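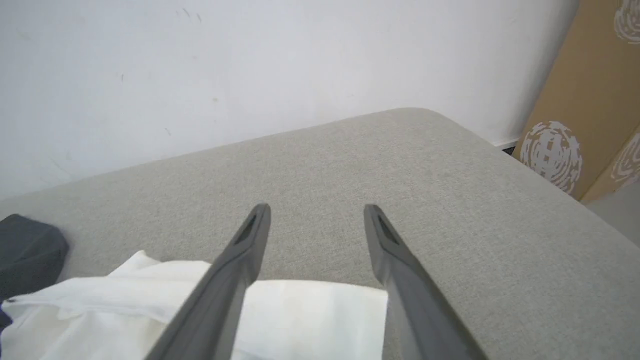 Fingers open, gray upholstery underneath.

Saturday, bench log, Rastdale job (door access refit)

Got in just after nine and went straight to the reader on the loading door, the one that's been dropping badges since the start of September. Milagros had left me a note saying it only fails for the night crew. I didn't believe her, but I went through the event list and she's right, nearly every "no read" is after dark. My money was on the heater circuit pulling the supply down. Put the meter on it with the heater running and the voltage at the reader sagged way more than I'd like. Moved the heater to its own supply and the sag went away. Leaving it on soak over the weekend before I call it fixed.

While I was in the cabinet I found that whoever did the original install (not us!) had run the lock power and the reader data in the same skinny cable, the whole 300 feet. That explains the noise I've been grumbling about. Pulling new cable is a talk for Roel to have with the client. I've written down the run length and the conduit size on the back of the door schedule so he doesn't have to go measure it again.

Badges: 19 of the old ones came back from Kiresthorpe and 6 of those won't enroll on the Hevunov panel at all. Tried them on both bench readers, same result. The panel sees a card, beeps, then calls it an unknown format. I think they're from an older batch with a different facility code length. Kayode says he has the format table somewhere in his email. Kayode, if you're reading this, please put it in the shared folder and not in your email :)

Strike on the side entrance: took it apart again. The keeper was rubbing on the faceplate, you can see the shiny line where it's been dragging. Filed it a hair, put it back with 2 shims behind the plate, and now it drops clean every time I hit the release. I still don't love the door closer. It slams if you let it go from wide open and drifts if you let it go halfway. Backed the latch speed off a quarter turn and left it there.

Heikki asked whether we can keep the old Talavera keypads as a backup for the front office. Short answer is yes, the panel will take them, but they'd need their own codes and somebody has to own that list when people leave. Told him to think about who. He said Edgardo. Edgardo does not know this yet.

Still to do:
- check the soak results on the loading door reader
- order more shims, the drawer is down to the thin ones
- fire release test with the alarm people there, need a date from Roel
- label the new heater supply (I used tape and a marker, it's ugly)

Left the panel cover off the bench unit, tamper switch is bypassed with the red jumper. Don't ship it like that.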